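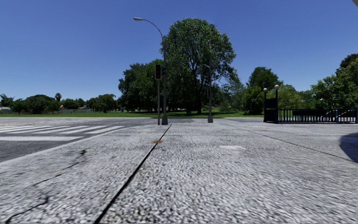 flamo_fan
Did they let you see what the planner was doing at the crossing, or was it only the view from the camera? When I went to one of these last year the stack was hidden and we just got the pretty side.

robichaud
Both. There were two screens at the Londell open day, one with the rendered street and one with the map and the plan. I'll back up and put my notes in order, as a few people in the other thread asked.

It was the sidewalk delivery robot demo, all in simulation. The real units were on stands by the door with the covers off, and you could ask about the drive motors, but nothing drove in the building. The session I sat in on was the crosswalk one. The robot has to come up the sidewalk, find the signal, wait for it, cross and carry on. They ran it 10 times while we watched. It finished 7 of those without help. On the other 3 it stopped short of the curb and asked for a remote operator.

kerbcrawler_88
7 out of 10 is not a number I'd put in front of the public. In simulation, too, where the sky is always blue and the light is exactly where the map says it is.

robichaud
They said up front that they had picked the harder settings for the day. Pedestrians stepping out late, a van stopped over the stripes, that sort of thing. I can't check that, I'm only passing it on.

Map prior was on for the first half and off for the second. All 3 stops came with it off.

tindrum
That fits with what we see on our campus units. Finding the pole isn't hard. Deciding which signal head belongs to the direction you are going is the hard part, and without the map you are guessing from geometry. Red in view doesn't mean red for you.

flamo_fan
Right, and at a skewed corner it gets worse. If the curb runs off at an angle and you come up to it across wide paving, your heading says very little about which way you mean to cross.

kerbcrawler_88
Then square up first. Drive to the curb, turn to face the stripes, look again. Our old units did it like that and it cost a few seconds per crossing.

tindrum
It costs a few seconds and it puts you at the curb edge with people trying to get around you. We had complaints. Waiting farther back is better manners, but you need the camera to read the light from there.

robichaud
Someone asked about that. The answer was that they wait back from the edge and only move up when the signal changes. The engineer did say the low camera height is a problem, as one person standing in front can block the whole view.

mossgate
I was at the afternoon session and came away less impressed than the OP. The rendering is nice from a few yards off, but the ground texture goes soft when you get close to it. If the robot is looking for cracks and lips in the pavement, that is the part that needs to be sharp.

robichaud
Fair point on the textures. I asked, and they said cracks and small steps are handled by the depth sensor, and color isn't used for that at all. Expansion joints used to set it off, apparently. It would slow down at every slab.

mossgate
Ours had the same fault with a dark stain outside the cafeteria. It went around it every time for a month.

kerbcrawler_88
Did anybody ask about shadows? Strong sun and a hard shadow on light concrete is what got us.

robichaud
Not in my session. There is a library of 229 scenarios and you could scroll through the names on a tablet. I saw several for low sun and a few for rain. Night had its own folder, but they didn't run any of those.

flamo_fan
Who builds the scenes? In house?

robichaud
Jandov does the simulator, Londell writes the scenarios. They said over 900 crossings get run each night after a code change, and somebody looks at the failures in the morning. That was the most useful part for me – we test by walking behind the robot with a stop button.

tindrum
Still need to do the walking. I would not trust a wait time at a signal that had only been tuned on simulated pedestrians. They don't hesitate the way people do.

kerbcrawler_88
Agreed on that much. I'd go if they did a day outdoors.

robichaud
They mentioned July for a street demo, no place given yet. I'm on the mailing list and will post here when it comes through.

mossgate
Please do. And ask them to run the night folder.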